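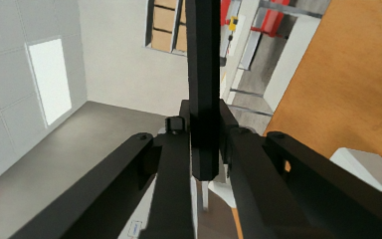 Speaker notes: Reading silver on the 4-hour chart
Second session, Friday. Target running time 23 minutes, plus questions.
Notes by Kirsty Lennox. Chart settings checked by Melaniia Pylypenko.

Slide 1. Title
Wait for the room to settle. Say who I am and which desk I work on at Clarkico. State the scope: spot silver against the dollar, two time frames, no options, no miners. Anyone who wants the gold-silver ratio should stay for Chrysoula Kyriakidis at the next session.
Read the disclaimer in full. Compliance asked for this. Do not paraphrase.

Slide 2. Daily chart
Start with structure before any indicator. Lower highs since the spring peak, and the last swing low has not been taken out. Until a daily candle closes below that low, the down leg is incomplete.
Define "close" here. Our daily candle ends at the New York close. Platforms using a midnight server time draw a different candle, and some of them print a sixth, very short one on Sunday. Ask people to check theirs.
Point to the gap between the 12-day and the slower average. It is wide. Price tends to revert toward the faster line before the trend resumes, but the chart gives no timing for it.

Slide 3. Dropping to the 4-hour
There are 6 candles per day on this time frame. The one that covers the London morning usually carries most of the range, and the late one is mostly noise. I do not act on signals from the late candle.
Draw the impulse from high to low. Measure wick to wick. Theano Mitsotakis-Vlachou measures body to body and gets a slightly higher retracement zone; mention this, as she will be in the room and will raise it otherwise.
Mark 38.2, 50 and 61.8. The 50 level is a convention and has no Fibonacci basis.
[click] The prior support shelf sits between the first two levels. Overlap of this kind is what I mean by confluence for the rest of the talk.

Slide 4. Entry conditions
Short side only, given slide 2.
Price trades into the zone.
A 4-hour candle closes back below the shelf.
The next candle fails to take out that candle's high.
If the third condition is missing, there is no trade. Say this twice. The most common error in the Pomby practice accounts was entering on the second condition.
Stop goes above the high of the correction, plus the spread. Silver spreads widen around the daily rollover, and a stop placed exactly on the high will be hit by the spread alone.

Slide 5. Position size
Work the arithmetic aloud. Account risk in dollars, divided by stop distance times contract size. Use the worked case: $4000 of permitted risk, stop distance as drawn on the slide, 5,000-ounce contract. Round down to whole contracts.
Do not take questions on leverage here. Push them to the end.

Slide 6. Test results
Data from Ediveck, 4-hour bars, mid prices. Sample is about 40 setups, which is small. Do not quote the win rate without the sample size next to it.
Mid prices flatter the result. Nelly Restrepo reran the set with bid and ask and the average gain fell, mostly on trades held over rollover. Her table is in the appendix. Show it if asked.
The rule did poorly in sideways months, April in particular. Price entered the zone repeatedly, closed below the shelf and then went nowhere. No filter has been added for this yet. A volatility filter helped in the sample but was fitted after the fact, and I left it out.

Slide 7. What cancels the view
A daily close above the last lower high. At that point the sequence on slide 2 is broken and the short bias is dropped. A 4-hour close above it is a warning only.
Data releases: no new entries in the hour before US inflation or payrolls. Existing positions stay on with the stop unchanged.

Questions, likely
Does it work on gold? Not tested with the same rules.
Why not the 1-hour? More signals, and costs take a larger share of each one.
Can it be automated? The shelf is still drawn by hand. Stefanou has a script that comes close, but it picks different shelves in thin trading.

Leave the appendix slide up while people file out.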